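Plulia Chores -- data card

What this is

Plulia is a set of 2092 short recordings of people doing small household and shop-floor jobs with hand-held grippers. We collected it to find out whether a machine can take over any of those jobs yet. So far it can take over some of them, slowly, if you stand nearby. 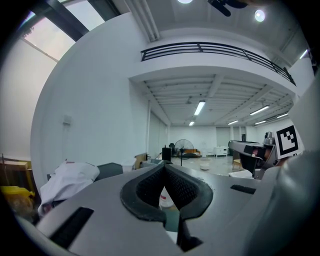
The name came out of a Monday meeting and has no meaning. Each recording is one attempt at one chore, start to finish, fumbles included. We kept the fumbles. There are 487 of them, tagged "retry", and the policy trained without them gave up the first time it dropped a sock.

Layout

episodes/ -- one folder per attempt
tasks.txt -- 40 chores, in plain words
splits/ -- train and held-out, by chore

Version 2 fixes the timestamps. If you trained on version 1, sorry about your month.

Known problems

Towels are overrepresented. Lids are hard. Anything see-through is harder, and the depth estimates for clear plastic should be treated as rumor. Lighting changes with the time of day, and we did nothing about it.
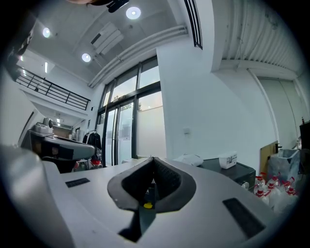

Can a robot trained on this clean up my workshop?
Not by itself. It can move light things into a bin when the bin stays put, and it still needs a person to decide what counts as trash.

Contact

Thanakorn Pongsiri looks after the files. Please send bug reports with the episode number.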